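**Gistum hand-held gripper, replacement finger pads (pair)**

*Page revised 15 August 2022. If you bought pads before that, please read the part about the glue.*

These are the black textured mesh pads that line the fingers of the Gistum hand-held gripper. They come in pairs, one left and one right, and they are not interchangeable, whatever the last batch of packaging said. The packaging was wrong. It has been recycled, and we hope it becomes something more truthful.

**What's in the bag**

- One left pad, one right pad
- Adhesive strips, already cut
- A plastic scraper for getting the old pad off
- A card with the fitting steps, now in a type size that people can read

**Why there is a recall notice on a page for two bits of mesh**

Last November we changed the adhesive. The new one was cheaper and held beautifully on the bench. It then went to customers, who had the nerve to use it in warm rooms. After a long session the pad on one finger would creep toward the tip, a little at a time, until the two sides no longer met evenly. The gripper still closed. It still felt fine in the hand. It just let go of things.

The first report came from the training floor at Erthorpe, where a bottle of cleaning fluid slid out of a closed gripper and emptied itself into a keyboard. The second was from our own demo room in Fesville, in front of visitors, and we'd rather leave it there. After that the reports came in steadily. No one was hurt, but a dropped bottle can still put something in somebody's eyes, and we treat this as a safety fault. Please do the same.

**Which pads are affected**

Look at the back of the bag for the batch number. Batches 7 and 9 have the bad glue. Batch 8 doesn't exist, for reasons to do with a label printer. Anything marked 20 or higher has the old adhesive back in it and is fine.

If you threw the bag away (we all throw the bag away), check the pads themselves:

1. Open the fingers all the way and look along the edge of each pad.
2. If you see a shiny line of glue behind the lower edge, the pad has moved. Stop using it.
3. Push each pad firmly toward the tip with your thumb. A good pad won't budge. A bad one will slide a little and then look innocent.

Check both sides. Creep tends to happen on one finger first, and that's the one you won't have looked at.

**Picking things up in the meantime**

Small squeeze bottles are the worst case. They're narrow, they sit low between the fingers, and they give when you press them, so all of the load ends up on a small patch of mesh.

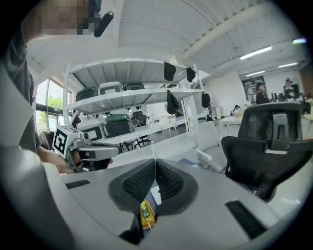 If you have to keep working with suspect pads, stick to dry, light, solid items, keep them low over the table, and leave anything with liquid in it for later. Wrapping the fingers in tape does not help. We know you've tried it. The tape residue is now the most common thing we find on returned units, just ahead of jam.

**Fitting the new pair**

Peel the old pad from the tip end and scrape off whatever stays behind. Wipe the finger with alcohol and let it dry fully. Press the new pad on, hold it for 20 seconds, then leave the gripper alone for 2 hours before you close it on anything. The old card said 2 minutes. That was our mistake too.

**Returns and price**

Pads from batches 7 and 9 are replaced free, opened or not, used or not. Send them to the Rennie service desk, whose address is on your packing slip. You don't need a receipt or a form. If you've lost the pads as well, write to the desk anyway and say how many grippers you have.

New pairs are sold at the usual price and ship from Fesville. They fit the current body only. Owners of the older, wider model need the long pads, which have their own page and, so far, no recall.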